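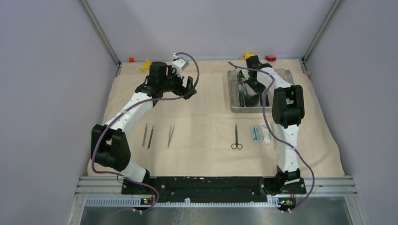 We need people who are good at boring jobs. Proper good at them — laying up, sorting, wiping down, folding, putting the right thing back in the right tray. Cutbridge is running a study on whether machines can do household and shop-floor chores yet, and the arms can't judge themselves. Tray work is the one we're starting with. Scissors and forceps set out in a row on a cloth, a steel tray behind, two arms to do the reaching. Sounds like nothing. Ask anyone who has worked in a sterile services dept how long it took them to get quick at it.

**Who we want**

- anyone who has laid up or checked instrument trays for a living (hospital, dental, vet, all fine)
- kitchen porters, packers, shelf fillers, laundry staff
- people who run a house and have opinions on how a drawer should be loaded
- no robotics needed. No coding. If you have it, fine, wont count for or against

15 places in total. We had 292 people fill in the form last time so please don't leave it to the last day.

**What you'd be doing**

Sessions are 39 minutes, then a break, then another if you're happy to. You do the chore by hand first, your own way, at your own speed. Then you watch the arms have a go at the same job and score it on our sheet — would you accept this from a new starter, yes / no / with a word. Then you tell Mirta Paredes why and she writes it down. Swearing allowed.

You will also be asked to set the table up for a run. Small stuff: tweezers side by side, scissors next to the clamp type ones, packets over by the tray. We want it laid out how a person would leave it, a bit uneven. 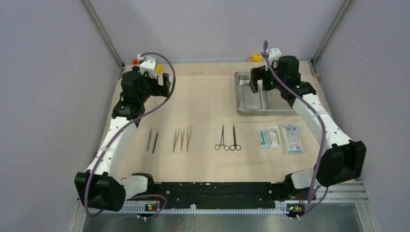 *Instruments, packets and tray on the bench, both arms over it.*

**What we don't know yet**

Quite a lot. Can it tell one pair of tweezers from another when they are nearly touching. What does it do with a soft packet. Is it any use if it gets there but takes four times as long as Dae-han Bae with a cup of tea in his other hand. Towels and cutlery come after the trays and we expect those to be worse, towels especialy. If your honest view is that none of this is ready, we want that on the sheet too. Asanka Khondokar reads every one.

**Practical**

Six visits, spread over as many weeks, first group starting soon after the closing date, second group in July. Paid per visit, travel on top, same rate for everyone. Lunch from Grillus downstairs if you're in past noon. Mostly standing, stools if you want one, tell us beforehand about anything that makes standing or fine hand work hard and we'll sort the session round it. Over 18s only. You can stop whenever you like and still get paid for visits done.

Staff of Modard or Görtz can't apply this time, sorry, both are partners on the study.

**To apply**

Fill in the form at the front desk or ask for one by post. Half a page max on a chore you do well and how you'd explain it to somebody who had never done it. No CV. Closing date January 30, 2022.

Questions about the sessions to Chae-won Shin, about pay and travel to Ro-un Heo. Leave a mesage if it rings out, we're often in the lab with the phones off.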